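**Winter opening at the Birness hall**

From Wed 7 December the hall will stay open until 9pm on weekdays, with the side room kept for homework club and the main room for everyone else. The lunch club moves to the earlier sitting. Bookings for January go through the office as before, and the hire charge stays at £66 for a full day.

The heating has been looked at by El Khatib, who replaced two valves and bled the radiators upstairs. The small kitchen should be warmer by the weekend.
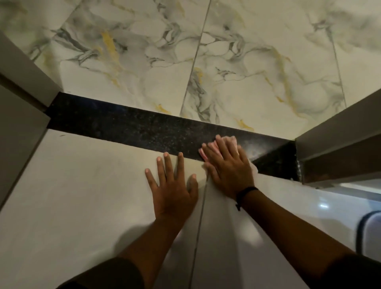
Khadija Mahrous asked whether the later hours would also cover Saturdays, as the last bus to Punesstead leaves before the choir finishes. Saturdays are unchanged for now. The bus times are being raised with Cemdale, and any reply will go in the next issue.

Please note that the car park gate is locked at 9.15pm. Anyone staying to put chairs away should move their car to the road first. Spare keys are no longer kept behind the bar.
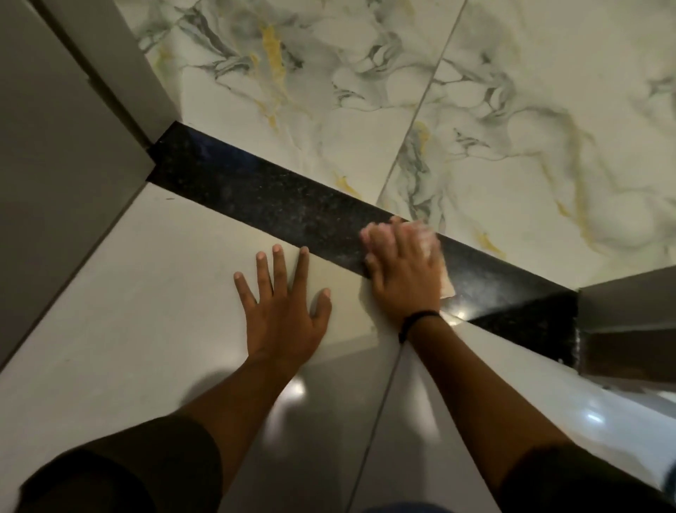

The soup lunch in August raised £77, which has gone towards new cups and a second urn. We still need 3 people to help with teas on Thursday afternoons. Aidan Dunne has the rota and can be reached through the office.

Lost property will go to the charity shop at the end of the month.

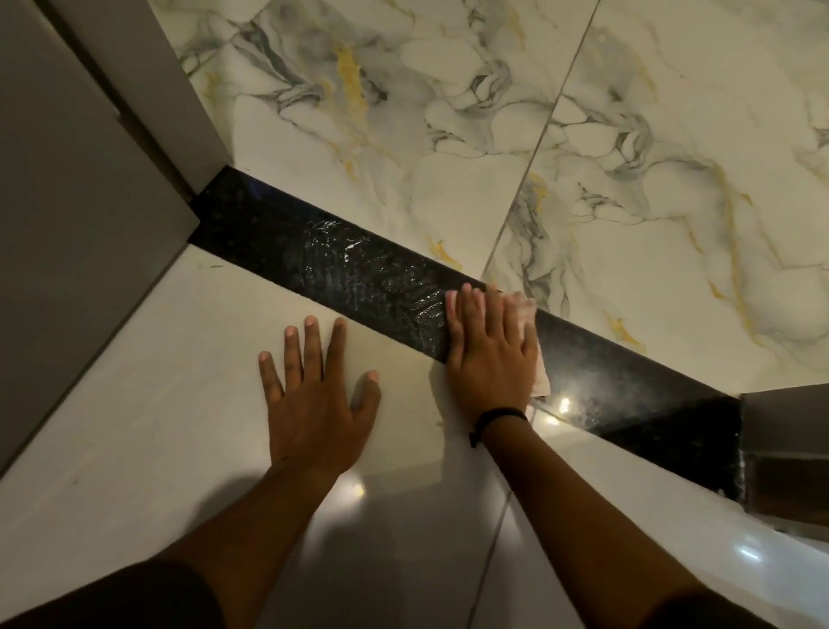
*Wiping down the black granite doorway strip.*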